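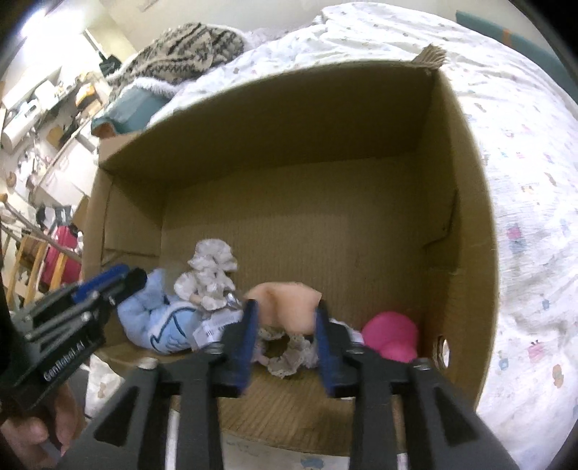 Paid participants wanted: household chores, people against machines

Tronditz is looking for 78 people to do ordinary chores in their own homes so we can check some large claims about home robots. We test products for buyers. We don't build robots and we don't sell them.

You have probably watched a clip of a machine folding a towel. We have too. What the clips leave out is how many tries it took, who laid the towel flat first, and what happens with a box of soft odds and ends on an unmade bed. Our view is that most of these machines can't yet do a Saturday's worth of tidying. We would be glad to be shown wrong — but we want it measured.

What you would do: unpack boxes, sort toys and small fabric things, make beds, load shelves, put away groceries. You do each chore once by hand and once with a gripper tool that we lend you. Osamu Imai's team then gives the same chores to two machines, the Husetance and the Voveck, and times them. Dropped items count. So does help from a person standing nearby.

Pay is $490 for about 12 hours, spread over two weeks. You keep the pay if you finish the hours, however slow you are.

You should be 18 or older and able to lift a full grocery bag. Please don't clean up for us. Engineers and people who work for a robot company can't take part.

To apply, write to Huguette Caron at Tronditz by 21st November. Say what kind of home you have and which chore you put off longest. Questions about pay go to Seidu Amegashie.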